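Gallery: the dropped tool fault on cell two

Photos by Thaís Brandão. Text by Edileuza Marinho, 17/01/2019

In July our gripper began to let go of tools during the lift. The arm is from Jenix, the control software is Firkamon, and the fingers we print ourselves in the Pawlak workshop. We ran 1,680 picks to find the fault, and 249 of them ended with the tool back on the table or on the floor. The gallery follows the work on this problem. It is one page only, and the long report can be asked from Omar Abou Jaoude.
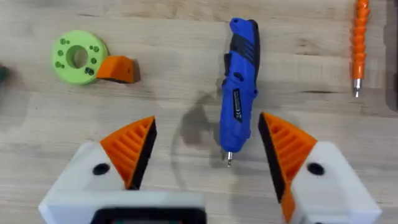
The pick position

The blue screwdriver lies in line with the gap between the two fingers, with the bit pointing to the gripper. Each finger has an orange ribbed pad and a black contact strip on the inner side. These strips were the first thing we suspected, and for two weeks we changed them again and again without any good result.

The other objects on the table

The orange flexible shaft is at the upper right, with its silver tip toward us, and the green ring with small holes is on the left beside an orange block. In our records the ring was almost never dropped. The screwdriver was the worst of all, and this made us think about weight and not so much about friction.

What the log said

Firkamon writes one line for each closing of the fingers. Anum Yousafzai read these lines for the failed picks and saw that the closing force went down a short time after the lift began. The software had already reported "grip confirmed", so no alarm was given. For me this was the serious part - a dropped tool is a small damage, but a false confirmation can put a person in danger.

The cause

A power saving setting reduced the motor current when the fingers did not move for 200 milliseconds. It came with an update and we had not read the notes with enough attention. A light part stays in the fingers with the reduced current. A heavy one begins to slide.

What we changed

The setting is now off in both cells. The force is checked a second time at the top of the lift, and if it is too low the arm stops and the lamp goes on. Elaine Figueiredo also moved the line on the floor farther from the table, and during automatic running all persons must stay behind it.

After the repair

We made 1,359 picks with the new check and had no drop. The arm stopped three times with the lamp on, each time with the screwdriver. We still do not know why, and Anum is comparing those three logs with the force curves from Gikusum, our supplier for the motors.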